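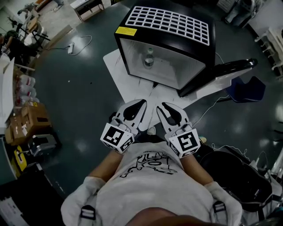 Sorting out the big awkward things on the floor

Every May I promise myself I'll go through the equipment corner properly, and every year it ends up being done in the dead days after Christmas when it's too grim to go out. So I've had my sleeves rolled up again (not that I needed sleeves, once I got going) and I thought I'd write down what I do with the large boxy things, the ones with hoods and grilles and cables that never fit on any shelf you own.

First tip, and it's my favourite: put something white down before you start. A big sheet of paper or a bit of board, whatever you've got, laid flat on the floor with the appliance standing on it. Our floor is dark and shiny and a dropped screw simply vanishes on it. On white you spot it straight away! It saves the floor from scratches as well, and when you've finished you can gather up the bits in one go.

Cables next. I used to leave them till last and I used to trip over them, so now they're first. Unplug everything at the wall, then pull each lead out straight so you can see which end belongs to what. Thin white ones are the worst, they tangle if you so much as look at them. Loop them loosely, fasten with a strip of old fabric, and write a label on masking tape while you still remember. Cuiping Qiu from the Jasetwood repair mornings taught me to tape the label near the plug end, and I've not muddled up an adapter since.

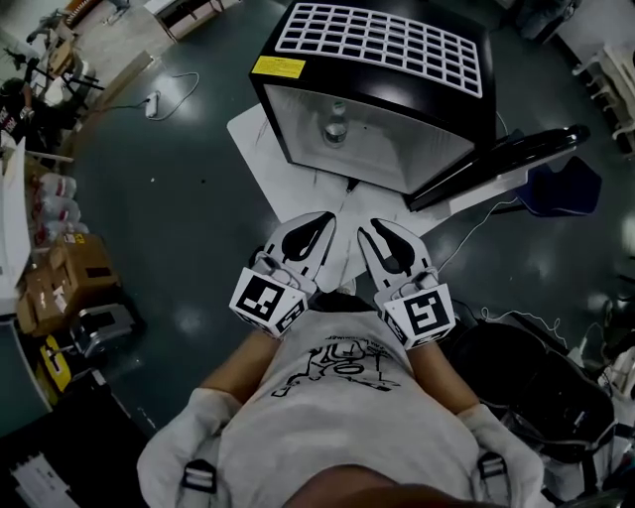

Photo: Balthasar Mayrhofer, Pultville, Wednesday, December 30, 2020

Now for the grille. If yours has a top with lots of little square openings, you'll know how the fluff gets in the corners. A damp cloth just pushes it further down. I use a dry paintbrush, an inch wide with soft bristles, and go along the rows one way and then the other, with the hoover nozzle in my spare hand. It takes 2 passes, or 3 if it's been standing in the garage (ours had!). Do the grille before the inside or you'll be dusting the inside all over again.

Shiny reflective surfaces want a really light touch. No scourers, no cream cleaner, no kitchen roll either as it can leave fine scratches. A clean microfibre cloth, dry, and stop as soon as it looks all right. And if there's anything made of glass up inside a hood, let it cool right down and keep your bare fingers off it.

Please don't pick off the yellow warning labels, by the way. I know they're ugly. I peeled one off a heater years ago and then couldn't remember how far it was meant to stand from the curtains.

Long parts, arms and panels and so on, I lay down beside the main box, never leaning against a wall where they'll slide. Afterwards they get wrapped in an old blanket and go away with the box they came from. Same shelf, same label.

As for all the cardboard that builds up along the side of the room, I keep a box if it's the original and it still closes. Otherwise it's flattened for recycling that same evening. I'm on 6 kept boxes at the moment and I'm not having any more.

Next time, paint tins.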